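三月开始，Skollness 洗衣与整理中心的折叠车间将进行一个名为 Plurkano 的项目。我们现在征集 20 位参加者，和我们一起观察、试用并讨论双臂折叠工位给日常工作带来的变化。请您先读完全文，再决定是否报名。

## 项目的背景

我们的中心为旅馆、餐馆和一些小的服装店洗涤并整理衣物。折叠车间的同事每班要处理 500 件以上的织物，其中有毛巾、围裙、工作裤、T 恤和各种布套。到现在为止，这些工作都由人手完成。去年秋天，公司决定在车间的东边安装折叠工位，由 Sundqvist 公司负责机械部分，由 Justen 公司负责培训材料。

安装之前，我们和折叠车间开过几次会。同事们提出的问题很直接：我的班次会不会减少？谁来决定一件衣服折得好不好？机器停下来的时候，算谁的时间？有些问题我们当时可以回答，有些到今天还没有答案。这个项目就是为了把这些问题放在真实的工作里来研究，并且让做这个工作的人参加研究。
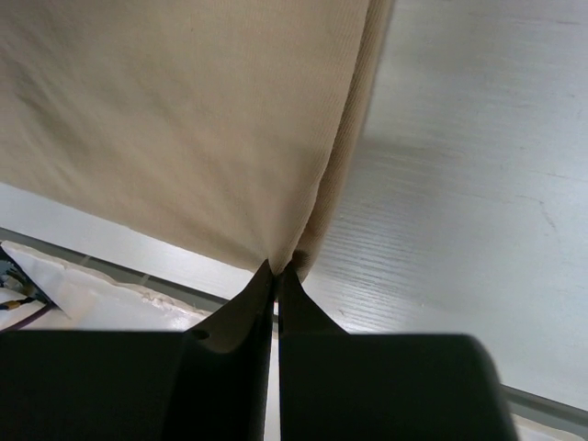

折叠这个工作，外面的人常常以为很简单。在车间做过几年的同事知道，最难的部分是在折之前：先要找到边，再找到角，然后把布理平。手指可以感觉到布有几层，夹爪在这方面要差得多。斜纹布就是一个好的例子。两个黑色的手指夹住布的一个尖角，布在那里聚在一起，褶皱从夹住的地方向上散开，旁边还有一道厚厚的卷边。有经验的同事看到这样的情况，马上会有意见：是应该继续，还是应该放下重新拿？我们希望记录的正是这种意见。在以前的工作说明里，它从来没有被写下来，新同事只能站在老同事旁边，看很多天，慢慢学会。

## 我们找什么样的人

我们欢迎下面这些人报名：

- 现在或者以前在洗衣房、服装厂、旅馆布草房做过折叠或检查工作的人；
- 在仓库或商店里经常整理衣物的人；
- 刚刚开始学习这个行业、还没有固定岗位的人。

您不需要懂编程，也不需要以前使用过机器人。会议用中文和英文进行，两种语言您会一种就可以。如果您读和写有困难，请在报名的时候告诉我们，全部的问卷都可以改为口头谈话。

我们希望 20 位参加者里面，至少一半是每天用手折衣服的人。管理岗位的同事也可以报名，但是他们的小组会和其他小组分开，这样大家说话会比较自由。

有一点需要说明：手腕、肩膀或者背部有旧伤的人同样可以参加。对我们来说，您的经验很有价值，因为工位的高度和站立的时间都是讨论的题目。请您只做您觉得舒服的动作。

## 参加者做什么

项目一共四个星期，每个星期两个半天，上午九点开始，下午一点结束。中间有休息，茶、咖啡和简单的午饭由中心提供。

**第一个星期：** 您按照自己的习惯折叠衣物，旁边有一位同事做笔记。我们不测量速度。您可以边做边说，也可以做完以后再说。

**第二个星期：** 您在工位旁边观察，并且在觉得需要的时候叫停。每次叫停之后，我们请您用几句话说明原因。“看起来不对”也是可以接受的说明，我们会和您一起找更具体的词。

**第三个星期：** 您负责准备衣物、检查结果和重新折叠。这三件事很可能是将来折叠岗位的主要内容，所以我们特别想知道，连续做半天以后，您觉得累的是哪里：眼睛、脚，还是注意力。

**第四个星期：** 小组讨论。每个小组写一份建议，内容包括岗位的名称、轮换的方式、休息的时间和培训的方法。

Octavio Ocampo 是折叠车间的班组长，四个星期里他都会在现场。他做这个工作的时间比我们中间任何人都长，对工位也有不少批评。关于实际操作的问题，请您直接问他。

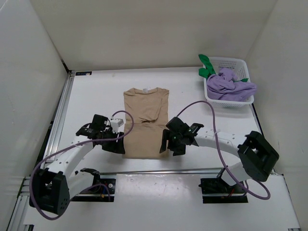 **Mireille Guérin**
员工与自动化协调员，Skollness 洗衣与整理中心

我想用自己的话补充几点，因为正式的通知常常写得太客气。

我第一次站在工位前面的时候，心里有两种感觉。一种是好奇，一种是不安。桌上平放着一件浅褐色的短袖 T 恤，领口朝着里面，下半部分已经向上折了，中间偏右的地方还有一块布斜着掖在里面。两只白色的机械臂分别在衣服的两边。我问 Octavio，这样的折法他能不能接受。他回答说，要看是给谁的：如果放在商店的架子上，他会打开重新折；如果是工作服，他只把那块斜的布拉平。我觉得这个回答很重要。“折好了”没有一个统一的标准，它和客人有关系，也和价格有关系，而现在知道这些标准的人是折叠车间的同事。

还有篮子的问题。在桌子的角上放一个白色的网眼篮子，衣服放在里面，有的搭在篮子的边上，这在家里是很平常的事情。在车间里，我们就要决定：谁把衣服放进篮子，谁把它们按照种类分开，篮子满了由谁来换。这些小的工作以前夹在大的工作中间，没有名字，也没有单独的时间。如果机器做了折叠的部分，剩下的小工作就会变成一个人整个上午的内容。我担心这样的岗位会很单调。我也听过相反的意见，有一位同事对我说，她宁愿分类一天，也不想再折一天床单。两种意见我都希望在小组里听到。

管理层已经书面同意：项目进行的时候以及项目结束后的一年里，折叠车间不会因为新工位减少固定岗位。一年以后的情况，我现在没有办法保证，也不想给您一个我不能负责的承诺。小组写的建议会和管理层的书面答复一起贴在食堂的公告板上。如果管理层不接受某一条建议，答复里必须写出理由。

## 报酬和记录

- 外部参加者每个星期得到 300 欧元，全部完成以后另外得到 500 欧元。
- 本中心的同事参加项目的时间按照正常工作时间计算，完成以后同样得到 500 欧元。
- 如果您中途退出，已经完成的星期照常付款，不需要说明原因。
- 外部参加者的公共交通费用由中心支付，请保留车票。

工位的摄像头对着桌面，会记录衣物和手的动作。谈话的录音只有您签字同意以后才会进行。您的名字不会出现在报告里，您的直接上级也看不到您的个人笔记。第二个星期叫停的次数不会用来评价任何人的工作。

我们计划收集 1,000 条简短的口头说明，作为以后培训新同事的材料。您说过的话如果被选进培训材料，我们会先把文字给您看，您可以修改，也可以要求删除。

## 安全

开始之前，每位参加者都要参加一个小时的安全说明。请穿不滑的平底鞋，长头发要扎起来，手上和手腕上的首饰要取下来。机械臂在动的时候，手不可以伸到桌面上。您随时可以按停止按钮，按之前不需要问任何人。

车间里的温度比较高，烘干机开着的时候声音也大。我们提供耳塞。如果您使用助听器，请提前和 Octavio 联系，他可以把您的小组安排在烘干机不开的时间。

## 怎样报名

请到中心的前台拿报名表，或者请前台的同事帮您填写。表上只有几个问题：您的姓名和联系方式，您做过哪些和衣物有关的工作，您希望参加上午的哪两个半天，以及您对自动化的看法。最后一个问题可以写得很短，写“不喜欢”也完全可以。我们选择参加者的时候，会注意让不同的看法都有位置。

收到表以后，我会给每个人打电话，谈话的时间是十五分钟。没有被选上的人也会得到通知，如果您愿意，我们会把您的名字放在候补名单上。

报名在二月底结束，第一次见面在三月的第一个星期，地点是折叠车间旁边的培训室。请从货运门右边的小门进来，按铃以后稍等，里面的人走过来需要一点时间。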